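Onsri Wood Spoon Rest, Set of 2 Blocks

Home / Kitchen / Coffee and Tea / Rests and Trays

Item no. 157-26
Sold by Skillholm
In stock. Ships in 4 business days.

The Onsri rest is a pair of small wooden blocks that hold a teaspoon while you drink your coffee or tea. Put one block under the bowl and the other under the handle. The blocks are not joined, so you can set them closer together for a short spoon or farther apart for a long one. They also work for a butter knife or a small fork.

Each block is cut from solid wood, sanded, and finished with food-safe oil. Grain and color vary from piece to piece, and the two blocks in a set may not match exactly.

Details
Material: solid wood, oil finish
Contents: 2 blocks
Design: Sunee Wiriya for Clukero
Spoon and mug not included

Care
Wipe with a damp cloth and dry right away. Do not soak. Not for the dishwasher or microwave. Coffee left on the wood overnight can stain. Light stains come out with fine sandpaper, worked along the grain. Oil again when the surface looks dull.
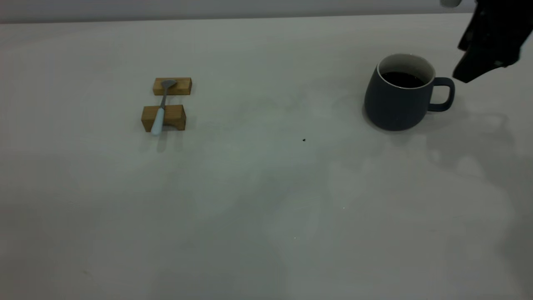
Spoons with a thick handle and a thin neck sit best with the far block under the bowl and the near block well up the handle. Very heavy serving spoons can tip the blocks and are better on the Wutemitz tray, sold separately.

The blocks have no rubber feet. On glass or polished stone they may slide a little if bumped.

Shipping and returns
Unused sets can be returned within 26 days in the original box. Oiled or sanded sets cannot be returned. We do not sell single blocks, but if one arrives cracked, send us a photo and your order number and we will replace the set.

The dark-stained version is sold out and will be back in January.

Customers also bought
Wutemitz Serving Tray, Small
Clukero Wood Oil
Onsri Coaster

Page updated November 2025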